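Hand-held gripper station, table 3: pre-session check with comments
Site: Narnetti
Checked by: Ánh Sầm
Second check: Sota Imai
Task being shown: plate and tray (Kirkegaard set)
Month: September

Mark each line OK, Fix or N/A. Comments go under the line they belong to. Do not start recording demonstrations with a Fix still open in parts 1 to 3.

1. Table and frame

1.1 Frame stands level, no rocking when leaned on: OK
1.2 White sheet flat, no folds in the working area: OK
1.3 Board seated properly on the frame: OK
Comment (ÁS): Board had crept towards the wall side again. Pushed back and clamps tightened. Please check this after every move of the table, not only at the start of the month.
1.4 Tripod feet clear of where the demonstrator stands: OK
1.5 Floor behind the table clear: Fix
Comment (SI): Cables and a plastic bag under the desk. Bag to go in the bin, cables to be tied up. Does not stop the session as no one walks there, but it was on the last sheet as well.

2. Grippers and cables

2.1 Both grippers open and close fully, no sticking: OK
2.2 Fingers tight on their mounts, no cracks: OK
2.3 Trigger returns by itself: OK
Comment (ÁS): Right one a little slow. Cleaned and tried 24 times, no sticking. Grilska spare is in the drawer if it comes back.
2.4 Cables long enough to reach the far edge of the table without pulling: OK
2.5 Cables hang clear of the objects: OK
Comment (SI): Watch the left cable. It loops under the hand and can drag on the table when the arm comes in low. Sleeves also to be kept out of the grip. 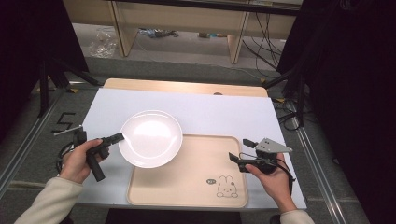

3. Objects

3.1 Plate and tray free of chips and sharp edges: OK
3.2 Objects clean and free of grease: OK
3.3 Start positions varied between demonstrations: OK
Comment (ÁS): Plate may overlap the tray corner at the start. Irnero asked for this, so leave it in. What we do not want is the plate hanging over the table edge.
3.4 Spare plate within reach: Fix
Comment (SI): Only one left. 2 more ordered.

4. Demonstrator

4.1 Has read the task sheet: OK
4.2 Knows to stop and say "discard" if an object slips: OK
4.3 Opens the fingers before coming down over the tray: OK
Comment (SI): Go in wide and straight down. Earlier takes had one finger landing on the rim first, and the arm copied it when we played the trained task back.
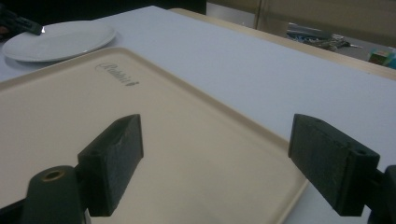
Closing should be slow enough to stop if the rim is not between the fingers. If the grip is wrong, open, lift and try again within the same take. Those corrections are useful and should be kept.

4.4 Break taken between blocks: OK
Comment (ÁS): Wrists get sore before people admit it. Swap hands or swap people.

5. Sign-off

Open items: 1.5, 3.4
Session may go ahead: Yes
Last take number before this check: 1909
Next check: after the table is moved, or at the next change of objects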